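To: fliltar-baskets
Subject: Re: bags slumping / what goes in first?

Jolene Sheehan wrote:

> Hi all, newish here, been reading since April. I do snack baskets out of
> my dining room in Clanum, mostly for offices and a couple of
> the motels. Nothing fancy. Plastic basket, assorted bags, clear wrap, bow.
>
> Problem is they look great when I finish and then by the time I carry them
> in from the car everything has slid down to one side and the front
> bag is face down. Also I get holes. Like a big bag next to a little bag
> and there's just this gap and you see the bottom of the basket.
>
> I have been stuffing with shredded paper but it costs me and it gets
> everywhere. Customer complained it was in her keyboard.
>
> So questions:
> 1) What do you put in first, big or small?
> 2) Flat or standing?
> 3) Do you mix colors or group them?
> 4) Anybody using the round baskets from Sundavus? They are cheap but I
> can't get anything to stand up in them.
> 5) Do you label or not? Some of my bags are from the import shop and
> people ask me what's in them and I don't know.
>
> I have an order for the Baxter building coming up, 7 baskets, all supposed to
> match, and I would like them not to look like I threw them in from
> across the room. Thanks in advance,
> Jolene

Jolene, hi. Writing this with the kettle on so it will be choppy. Going in your order, more or less.

1) Big first. Always. The biggest bag goes against the back wall of the basket and everything else is going to lean on it or on a side wall. If you put small ones in first you end up lifting them all out again to get the big one down, and then you've handled everything twice and the bags get that crumpled look. I did it backwards my entire first season.

Also – before anything goes in, lay out one full basket's worth on the table. One of each, faces up, in front of the empty basket. You see right away if you've got three purple things and nothing bright. Much easier to swap a bag on the table than in the basket. For your matching order do this once, write the list down, tape it to the wall and then pack all of them off the list. Don't trust your memory on basket five. I have sent out a set where one poor office got two lots of raisins and no chocolate and I heard about it.

2) Standing, if the basket is deep enough that the wall comes up past the middle of the bag. Flat if it isn't. Half and half is where your sliding comes from, I'd bet money. A bag that's sort of reclining is a bag that's on its way down.

The pillow bags (the ones with air in them) will stand if you settle the stuff inside first. Hold by the top seam, give it a couple of taps on the table, let the candy drop to the bottom. Now it's got a fat base and it sits. If you just shove it in by the middle all the weight is up top and over it goes. Takes no time once you're used to it.

And hold them by the top edge when you lower them in! Not the sides. Holding the sides squashes the air up and the front goes all creased, right across the picture usually.
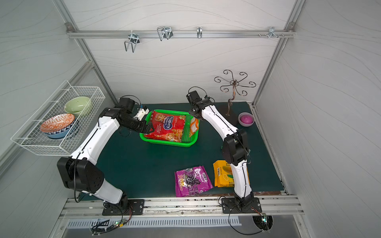

Filling the gaps is a matter of using your small packets and never mind the paper. Keep back the little ones until the big bag is where you want it, then each little one goes between a bag and a wall. You want it touching something. A green plastic basket like this one is plenty for four or so bags if you do it that way: red candy bag in, held by its top edge, and the little orange and white packet next to it leaning on the right-hand wall. Then you've got the purple grape one and the yellow and orange one to find room for, and I would put the purple behind and the yellow at the front, dark in back, light in front. Yellow in the back just disappears under the wrap, don't know why, maybe it's the shine.

If you still have a hole after that, the hole is telling you the basket is too big. Go down a size. People would rather have a small full basket then a big one with a valley in the middle. And it's cheaper for you.

If you truly need filler, fold a sheet of plain tissue into a pad and put it UNDER, on the floor of the basket, so the bags come up an inch. Doesn't shed, stays out of keyboards. One sheet folded in 4 does me for the medium size. I buy it in the big flat packs, last one was 683 sheets, who picks a number like that, but it lasts forever.

3) Mix. Grouping looks like a shelf in a store. The only rule I keep is not two of the same color touching. With a bright basket I go careful on anything the same color as the basket, because a green bag in a green basket vanishes. Red against green pops, it's a bit Christmas but nobody has minded in July so far. If you get stuck put the loudest bag in the front left and work away from it. No reason, it's just where I start.

Bags with a face on the front, kid or a cartoon or whatever, turn the face so it looks out over the front. Face to the wall is creepy and a face cut in half by the rim is worse.

4) Sundavus round ones – I had a stack. Gave up on them. The walls slope out too much, so anything you lean keeps going. They're OK for loose wrapped candy or for fruit, oranges do nicely. Not for bags. If you've already bought a pile, stand a mug or a little bowl in the center and lean bags inward on that, all the way around, like a teepee. Charge for the mug. I've done a cute one with a small white bowl and it sold for more than the straight basket so there you go.

For bags you want straight sides, or close to it, and a rim you can tape to. Ordinary household plastic baskets are fine. Wipe them out first, they come with dust in the corners, and peel the price sticker while you're at it. I forget this constantly.

5) Labels. Yes on the imports, please. Not only for the allergy people, altho mostly for the allergy people. If the bag is in Russian and says Конфеты on it, that's just "candies" – it's not the name of it and doesn't tell you what kind. I went a whole winter thinking it was a brand, and telling customers so. Look on the back for the ingredients, and if you can't read it, ask at the shop, and if they can't tell you, leave it out of any basket going to people you don't know. I'm strict about that one. Nuts especially.

What I do is a card tucked down the back, not stuck on the bags. One line per bag, in plain words. "Red bag: candy, milk, may have nuts." "Purple bag: grape." Don't guess the grape ones by the picture either, I have had grape picture = raisins, grape picture = gummies, and once grape picture = a chewy thing no one could identify. Read the back.

Leave the barcodes alone by the way. Somebody on here was covering them with ribbon stickers. Just turn the bag around. If the barcode side has to show because of how the bag's printed, put a smaller packet in front of it.

Now the carrying, which you didn't number but it's your real trouble I think. Three things have helped me.

Wrap tight at the bottom and loose at the top. Most people do it the other way because the bow is up top and you're pulling on it. Tape the wrap under the basket first, both sides, pull it snug across the front, then gather. The snug front holds the bags up.

A loop of clear tape, sticky side out, on the back of the front bag. Just that one. Stick it to whatever is behind it. Use the weak tape, or they'll rip the bag getting it off.

And don't carry them by the bow or by one handle. Flat box lid, baskets on it two at a time, both hands. In the car they go on the floor and not the seat. Seats slope back. You'd be amazed.

For Baxter: is that the one with the loading door around the side? If so ask for the cart at the desk, they have one and don't offer it. The elevator lip is a good bump so lift the front wheels over. I lost a whole row on that bump, everything face down, had to redo them on the lobby bench with people walking past.

Price, since you'll ask next. I'm not telling you mine on the open list, write me off-list. But do count your bags over a year, it's worth knowing. I went through 2,792 last year and had been guessing way under, so I'd been buying at the small-order price the whole time like a dope. Once I had the number I could order by the case.

Oh and the Baxter order – pack all the back bags first, in every basket, then all the second bags, and so on down the list. Line them up along the table. Don't finish one and start the next. They come out matching much better and if you run short of something you find out early enough to swap it across the board.

Kettle's long done. Somebody else please chime in on the wrap, mine is from a roll I bought years ago and I have no idea what's good now. Is the stuff that comes in sheets any use? It looks thin to me.

R.

ps. Jolene if you have a spare shelf, keep one empty basket of each size up there as a sample. Customers can't picture sizes over the phone and neither can I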